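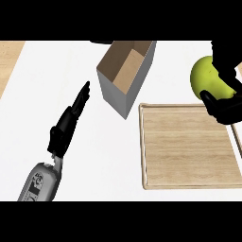

Two hands, one box, one ball. The simulated bench, which has cost me nothing but evenings so far.

I have a spreadsheet! Anyone who has known me longer than a week will not be surprised, but this one I'm really proud of, because it's the first version of the two-armed robot budget that I could show to another adult without blushing.

Quick catch-up if you missed the May post. I want a small two-armed setup in the workshop for sorting returned parts, the kind of job where one hand steadies a box and the other takes things out and puts them on a tray. I've been building it in simulation first, and that has turned into the best planning tool I've ever used. I can swap the trays, slide the box back, change my mind at eleven at night and put it all back the next morning.

The render up top is where the layout stands now. I love how much it says about shopping. See how much of the near right the wooden tray takes up? I had planned on a narrower table, and after one look at that I went back and changed the table line. There's also the corner of a second tray over on the right, and I want to keep both, so the table got longer as well as deeper. That's lumber and leg brackets, which I can afford. Finding out after the arms were bolted down would have been a much sadder blog post.

Now the money part (my favorite part, sorry).

The budget for everything that isn't arms or hands is $1,074. That covers the table, the trays, mounting plates, a proper power strip, lights, cable chain and an emergency stop I can reach from both sides. I got there after 9 drafts, and the first few were fantasy. I had forgotten lights completely. I had put down nothing at all for shipping, and the mounting plates are heavy!

The arms are a separate sheet. I've been going back and forth between Iken and Levolik, and I asked both for the same things in writing: lead time, what the warranty says about hands, and the price of a replacement finger. Ask about the fingers. My friend Bijan Sadeghi buys equipment for a packaging shop and he told me to price the part that touches the work before I price anything else, and it completely changed the order of my list. Iken answered with a full parts sheet. Levolik answered faster but only sent me the brochure, so I've written again.

Lead time on the arms is eight weeks from one and 36 days from the other, and the quicker one wants a bigger deposit. I keep turning that over. Evaristo Marchetti, who talked me through my first lathe purchase years ago, thinks I should take the slower quote and use the wait to build the table and run the wiring. He's probably right. I'd still like to have them sooner, obviously.

Things I've decided to buy used: the table frame, the lights, the monitor. Things I'm buying new: power supplies, the stop button, anything with a bearing in it.

I'm holding off on the gripping pads until I've tried more shapes in the sim. A round ball is a friendly thing to pick up and my returned parts are not all so friendly, so next I'm modeling some flat brackets and a few of the awkward elbow fittings.

Still open: whether to rent a set of arms for a month before I commit. Drolard does rentals, and so does Asadi, though I haven't had a price from Asadi yet. If you've rented from either, please leave a comment and tell me what the return shipping was like. I'll post the full spreadsheet once the Levolik parts prices come in.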